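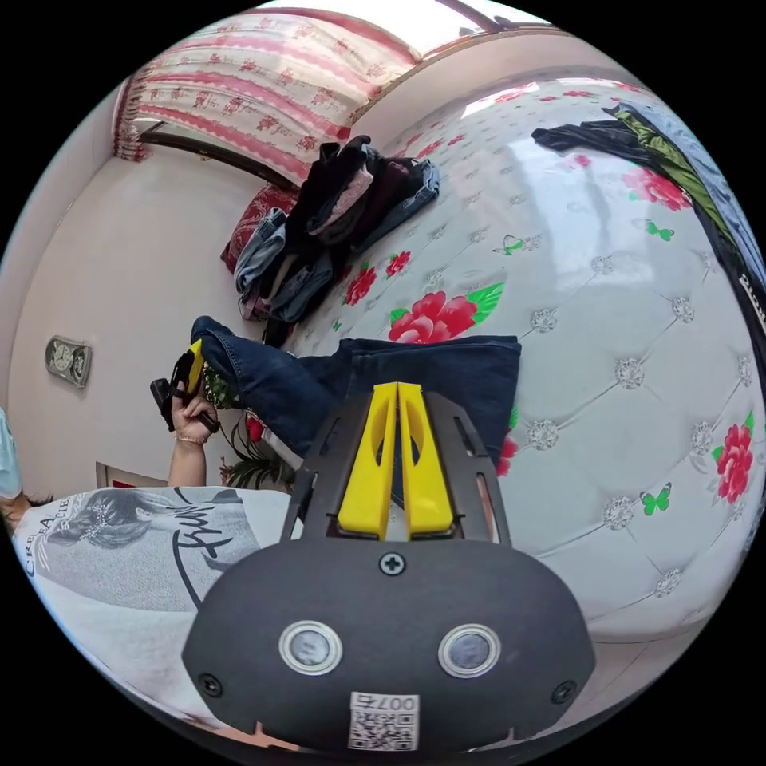
A hand-held gripper with two yellow fingers.

Why Do Hockey Players Get Sent to a Box?

Grown-ups who play ice hockey can be sent to sit in a small box and think about what they did. They get a bench, a door and a very good view of everyone else having fun. It's called the penalty box, and sooner or later almost every hockey player visits it.

What gets you in there?

Mostly, doing things with your stick that your stick was not made for. If you hook it around another player to slow them down, that's hooking. If you whack someone with it, that's slashing. If you knock somebody's feet out from under them, that's tripping, and hockey people did not work very hard on that name.

You can also get a penalty for having too many players on the ice. In that case the whole team messed up, but only one player has to go and sit. When Grendcombe did it in a game in January, the coach picked Majdi Abou Jaoude, who had been on the bench the entire time eating an orange slice. He took the orange slice with him.

How long do you have to stay?

A small penalty is called a minor. In most leagues it lasts two minutes, which is nothing at all if you are brushing your teeth and forever if your team is losing. A bigger one, called a major, lasts five minutes. Leagues for younger kids sometimes use shorter times, so ask your coach.

The clock only runs while the game is being played. If the referee stops the game, the penalty stops too. You can't wait it out while somebody hunts for the puck.

What happens to the game?

Usually each team has five skaters and a goalie. When one team has a player in the box, it has to manage with four skaters. The other team is now on a power play, and the team with four is "killing" the penalty. No penalties are harmed.

Five against four doesn't sound like much. Try it at recess. There is always one person standing by themselves near the net, waving a stick and yelling, and if the puck gets to them you're in trouble.
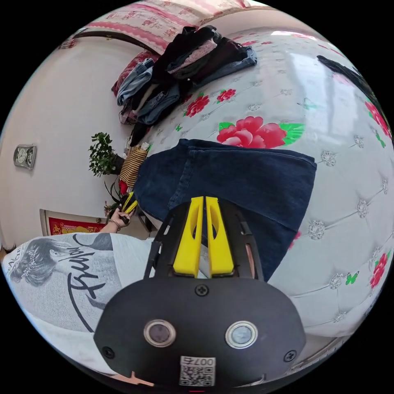
The gripper and its 007 sticker.

If the power play team scores during a minor penalty, the player in the box is usually let out early. This is an odd feeling. You are free, and your whole team wishes you weren't.

With a major, you stay the full five minutes even if the other team scores again and again. Brilley once gave up three goals that way in front of 1,218 people. Mohsin Rajput was the one in the box, and he says he could hear most of them.

Why is the referee's arm up if the game is still going?

The referee has seen a penalty, but the other team has the puck, and it wouldn't be fair to stop them. So the arm goes up and play goes on until the team that broke the rule touches and controls the puck. Then comes the whistle.

While the arm is up, look at the other goalie. There's a good chance the goalie is skating to the bench as fast as anyone can in those enormous pads, so an extra skater can jump on. The net is empty, but the whistle will blow before the other side can shoot at it. Players have been known to knock the puck into their own empty net by accident, and yes, it counts. 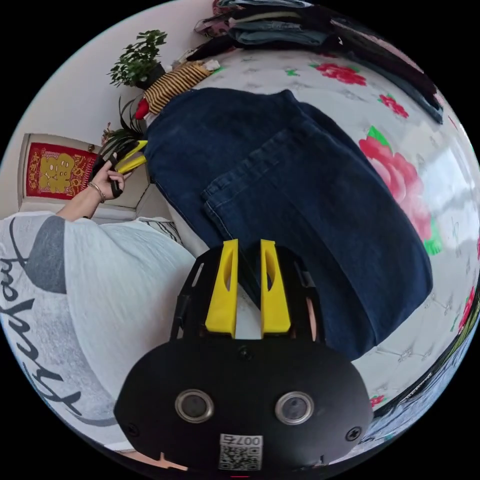 Do goalies go in the box?

Goalies can get penalties like anybody else, but for a minor one a teammate goes and sits in their place. Ask Yuk-lan Mak, who once served two minutes because her goalie, Ylva Bråten, tripped someone. Ylva says the other player skated into her stick. Yuk-lan has heard this 1,000 times.

Can you argue?

You can try. If you argue too much, you may get another penalty for arguing.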